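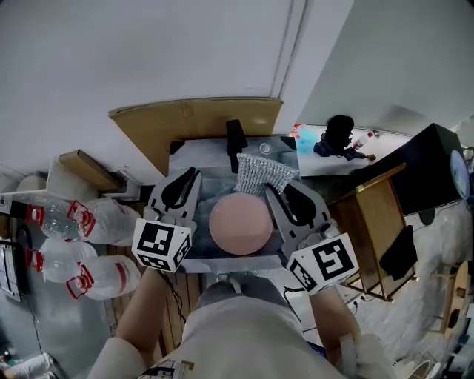
I've gone through more dish scrubbers than I care to admit, so when the Marar knitted one turned up at the Dosville shops in January I grabbed it. It's the silver-grey sort with that textured metallic mesh, sitting on my little grey table behind the pale pink disc, and it's brilliant on baked-on cheese! Rinses out easily too. My one grumble is the colour (silver or nothing, apparently). I've kept it off the non-stick pans, but the old roasting tray has never looked better. Four stars from me.

Lilibeth Macapagal, 5/27/26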